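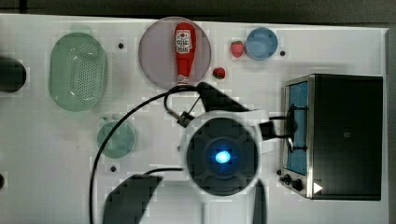

5 minute read

Staying at Himia without a car

Posted in March by the site author
Print | E-mail this post
14 comments

Visitors planning a stay at Himia are generally advised to drive. The advice is repeated in most of the older guides and, until last autumn, it was repeated on this blog as well. I wish to withdraw it. Having now completed a full stay using only the coach and my own feet, I am satisfied that the village can be reached and enjoyed by public transport between the spring thaw and the first heavy snow, provided that a few arrangements are made beforehand.

Getting there

The Tevier coach leaves McGrath from the bay behind the old post office. The bay is not well marked, and travellers arriving by rail should allow time to walk the length of the main street and turn left at the hardware store. Seats are not assigned. Luggage goes underneath, with the exception of skis and poles, which are carried at the rear of the coach and must be declared when the ticket is bought.

The right-hand side offers the better view on the way up. Once past the grain sheds the road follows the river closely, then leaves it at the second bridge and climbs through forest for the rest of the trip. There is one stop, at a roadside shop where the coffee is weak and the cheese scones are very good. Passengers are asked to be back in their seats before the driver sounds the horn. I can report that this request is meant seriously.

The coach sets passengers down beside the village hall. Those with heavy bags should note that the lodges stand on the upper street, and that the shortest way to them is a flight of stone steps. The longer way, by the church, is paved and has a gentler slope. I took the steps on arrival and the paved road on departure, and would recommend the paved road in both directions.

Where to stay

Accommodation in Himia falls into two classes. The hotel by the bridge is comfortable, serves dinner, and is commonly full. The self-catering lodges on the upper street are plainer and can usually be booked at shorter notice. My own lodge had eight rooms, a drying cupboard for boots, and a shared kitchen on the ground floor. Bed linen was supplied. Towels were not, although the booking form could be read either way, and I have written to the office asking that the wording be clarified.

A room facing the street will hear the milk delivery before 6 a.m. A room facing the hill will hear nothing at all, but it receives no sun until mid-morning. Guests should state a preference when booking, as the keys are otherwise handed out in order of arrival.

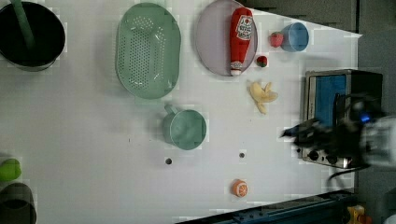

Meals deserve some thought before departure. The village store closes early, keeps a modest range of vegetables and sells out of bread by noon, so I carried rice, dried beans, tea and a hard cheese from McGrath and bought the remainder as I needed it. Guests are expected to cook with whatever the lodge provides, and the standard of equipment varies from one house to the next. It is reasonable to ask about this in advance. My own short list consists of one deep pot, a sharp knife, a plate large enough to eat a proper supper from, and a good big colander, and an oval one such as the mint-green colander shown here, with its rows of small round holes, would do equally well for draining pasta and for rinsing berries bought at the roadside. A lodge able to confirm those items will meet the needs of most walkers.

The walk to Kekach

Most people come to Himia for Kekach, and most of them are content to look at it. The summit stands at 2,022 metres and calls for experience that I do not claim. The lower path, however, is suitable for any walker in ordinary good health. It begins behind the sawmill, passes through a meadow and gains 300 metres before it reaches the first viewpoint, where there is a bench and a metal plaque naming the surrounding peaks. Two of the names on the plaque are spelled differently from those on the printed map. The map should be preferred.

Beyond the viewpoint the path narrows and becomes stony. In dry conditions it presents no great difficulty. After rain the section above the stream is slippery, and I turned back there on my first attempt -- a decision I do not regret, although it did mean eating lunch under a spruce tree with water running down my collar. The second attempt was made under a clear sky, and I reached the upper meadow with enough of the afternoon left to remove my boots and do nothing for a while.

Walkers should sign the book at the sawmill gate on the way out and again on their return. The pen is attached by a string and does not always work. It is sensible to carry another.

Returning to McGrath

The return coach must be booked at least 24 hours ahead. This can be done by telephone or at the counter in the village store, where payment is in cash only. The office will not hold a seat without payment, and the driver has no authority to sell one on board. I saw two walkers left standing beside the hall on my last morning. They took the news better than I would have done.

The downhill trip is faster than the uphill one and does not include the stop for scones. Travellers with a rail connection should nevertheless avoid booking the first train after the coach is due. Roadworks were under way near the second bridge during my visit, with one lane open, and the notice beside them gave no date for completion.

Some practical matters

Mobile reception is fair on the upper street and poor everywhere else. The chemist opens in the mornings only. Dogs are carried on the coach at the discretion of the driver and must wear a muzzle. Drinking water from the village fountain is tested and safe, and it is a good deal colder than what comes out of the lodge tap.

I intend to return in September, when the larches should have begun to change colour and the hotel, I am told, lowers its rates. Readers who have made the trip at that time of year are invited to leave a comment, particularly if they know whether the sawmill path remains open during the timber harvest.

Share this post (37)
Print | E-mail this post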